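I should have written about the boat back in February, when we bought her, but the winter got away from me and then it was spring and there was sanding to do. So you get the whole story at once, and I'm sorry about the length.

She's called Limness. Gerardo Marquez had her on a mooring for 8 years and sailed her maybe twice in the last one, and he was tired of paying for the privilege. He let me poke around in the bilge with a flashlight for most of an afternoon (bless him) and only sighed when I asked to see the keel bolts again. We shook hands in the parking lot and I drove home wondering what I'd say to my sister.

The surprise was how good her sails were. The main has one patch near the second reef, very neatly done, and the jib is hardly worn at all. The engine is another matter. It starts on the fifth try if you talk to it nicely, and it smokes for a while after that. I've changed both fuel filters and bled the lines, and I think the lift pump is next.
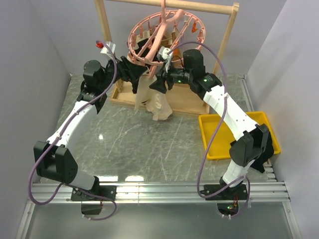

*Two arms and a gray marbled worktop.*

Anyway, the deck. There was a soft spot by the port chainplate, and once I had the trim off I found it ran a good bit farther than I'd hoped. Pauline Bloxham came down with her moisture meter and a thermos of soup and we marked the bad part with blue tape. It took us two weekends to cut out the old core, dry everything and lay in the new piece. I still have epoxy on my good watch! Pauline says it gives it character, but she wasn't the one who had to explain it at a wedding.

What's left is mostly the pleasant kind of work. I want to rebed the stanchions, splice new dock lines and find a cushion cover that doesn't smell like a wet dog. The old compass light needs a bulb, and I've ordered 5 of them because the shipping cost the same either way.

If the weather's kind we'll take her out past the breakwater at the end of the month, just for lunch and home again. I'm bringing the oars for the dinghy, and Pauline has promised more of that soup.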